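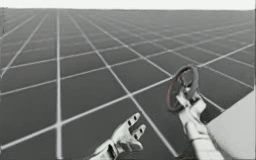

Can a two-armed robot do chores around the house yet?
A few of them, slowly, if you set things up first and stay nearby.

Section 4: Your first practice chore

I wrote this part of the Vadance guide after a month of fiddling with Sirnia, our practice software, so take my word on the order of the steps!

1. Open Sirnia and load the empty floor. Skip the kitchen for now (I didn't, and I spent an evening chasing virtual cups).
2. Set grip force to 20. The factory setting is fine for towels but too weak for anything stiff.
3. Pick one hand to hold and leave the other one free.
4. Press Run and let it go through 14 tries before you change a thing.
5. Save the log, then try the same chore on the real arms at half speed.

Note: error 981 means the two arms want the same spot. Move one start point over and run it again.

Caution: keep kids, pets and your own fingers out of reach while the real arms are powered. I'd still wash my own good glasses, too. Folding towels is coming along nicely, but wet dishes are a whole other story.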